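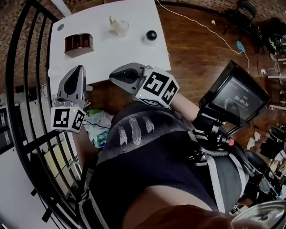
White table with a clear plastic cup and a few small things on it.

Best way to get dried tea stains off a white tabletop?
Asked by Pilar Herrera
Mine has faint rings that dish soap won't touch. I'd rather not scratch it!

Santino Gaete
Baking soda paste — I love this stuff! Mix it with a little water, leave it on the ring for 10 minutes, then wipe with a soft damp cloth. Try a hidden corner first. Mine came up so bright I went and did the kitchen counter too.

Noonan
white vinegar works ok. dont mix it with bleach

Arner
Seconding the paste! Old rings may need two rounds — skip the green scrubby pads, they dull the shine.

Last updated: June 2018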